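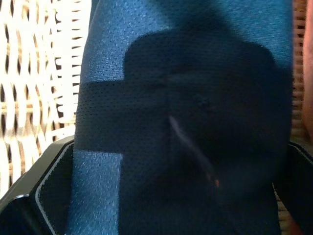
Bianka Veres wrote to the project office that families at Brutstead would sooner have a later last bus than a second coach, and that the evening sessions should be planned with this in mind. Her letter was discussed at the February meeting and has shaped the timetable set out in this report.

Brutstead Youth Athletics
Progress report to the Lurno Fund

Enrollment

Membership stands at 131, against a target of 60 for the first year of the grant. Of these members, 41 had not belonged to any sports club before joining. Most of the growth has come from the two schools on the Szalai side of town. The under-12 group is full and a waiting list has been opened.

Coaching

Győző Vincze continues as head coach. Six assistants have completed the basic safety course. The second part of the course was postponed by the provider, and a new date has not been confirmed.

Facilities

The running track at Tralline Park is available to the club on three evenings a week. Drainage on the back straight remains poor. The town has agreed to inspect it, but repairs are not included in its present budget.

Spending

Costs are within the approved amounts except for transportation, where fares rose after the application was submitted. The club requests permission to move unspent money from printing to transportation. Receipts are attached as Annex B.

A decision on the transfer is requested before the spring session opens.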